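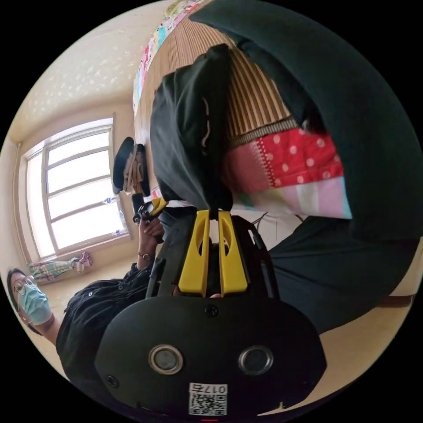
Teaching by hand-held gripper

Teaching by hand-held gripper (most of us just say "gripper work") is a way of getting everyday household chores into a form a robot arm can learn from. A worker does the chore with a gripper in one hand, the cameras on it record, and the recordings go off to the people who train the software. I've been at it long enough at Granthorpe to write this entry, and Merike Mägi, who edits these pages, has told me I can write it the way I talk. So I will!

Background

Granthorpe began as a linen and housekeeping contractor. We made beds, folded blankets, aired mats and did the turnover between guests. The first machine we ever got was a folding table from Tullar, which was wonderful with flat sheets and hopeless with anything that had a lump in it. Quilts beat it every time. When the company signed on with Uven in July to supply recordings of bedding work, a few of us moved over from regular housekeeping, and I was one of them.

What the work is like

If you've ever tidied a bed with kitchen tongs, you have the idea. You only get two fingers to work with, so you have to find an edge or a fold, close on it and lead it where it needs to go. Thick blankets are the worst (the weight pulls the fold open again), while a thin cotton patchwork is a treat. We do clothing too, mostly caps and jackets, and socks if someone is feeling patient.

The rooms are ordinary rooms with ordinary stuff in them, because that's what the customer asked for. A straw mat, a quilt, somebody's idea of a nice curtain. A full shift is 100 takes on paper. My best day was 259, all of them short ones, and my shoulder let me know about it for the rest of the week.

Slow is good. That was the hardest thing for me to learn, after years of being praised for speed. Ayman Lamrani trained me, and he kept saying "let the cloth finish" until I heard it in my sleep. You lift, you wait for the fabric to stop swinging, and then you move on. 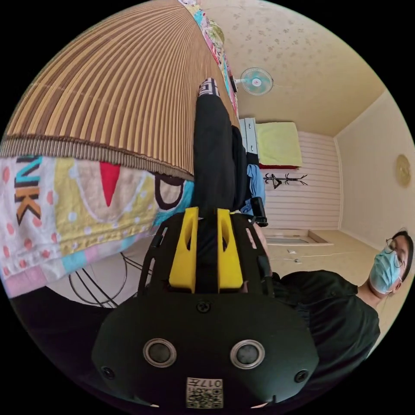 How the day changed

Housekeeping has you on your feet and going up and down stairs, with a cart to push. Gripper work keeps you in one room for hours. Your knees thank you and your wrist complains. We now swap hands or tasks after every 6 takes of the heavy bedding, a rule Ghizlane Bouazza fought for, and I think it should have been there from the first week.

The job also got quieter. I used to chat with my partner across a double bed all morning! Now we mostly talk between takes, and there's a lot more typing afterward: task name, room, whether you dropped anything. Some people love that part. I'm a slow typist and I don't.

Pay is a bit better, and the hours are steadier. Tsung-han Cheng, who had never gotten a daytime schedule in housekeeping, has one now and says he'd never go back.

Worries and arguments

Are we teaching our own replacements? People bring it up at lunch all the time. Humaira Lashari left for El-Sayed, the hotel laundry across town, partly over this, and we still argue about it by text. Her view is that the company will cut beds-and-linen jobs as soon as an arm can manage a quilt. Mine is that I've watched an arm try to manage a quilt. We could both be right, just on different calendars.

What I'd like to see is a written promise about retraining. So far there are 3 retraining places a year, which isn't many, and you have to apply through your supervisor.

See also: folding table; linen turnover; repetitive strain; task labeling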